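Last updated: March

4.3 Recording a suturing demonstration

1. Seat the training tissue in the tray and close both clamps.
2. On the Lorkex console, select Teach > Remote. Set motion scaling to 50 percent.
3. Hold both hand controllers still until the status light turns green, then press the left pedal to start recording.
4. Drive the needle, pull the thread through and tie the knot at an even pace.

CAUTION: Do not release the clutch while either instrument holds the thread under tension.

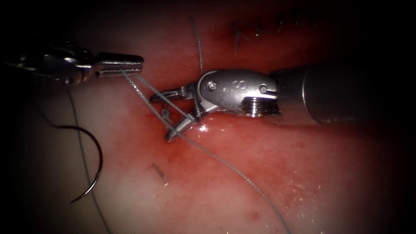 5. Press the left pedal again to stop. A demonstration longer than 90 seconds is split into two files — rejoin them in Druloreo before labeling.
6. Mark the take Keep or Discard. Failed grasps may be kept if the operator recovers without help.

NOTE: Training needs at least 200 kept takes per task. Takes from different operators may be mixed, provided the scaling value is the same.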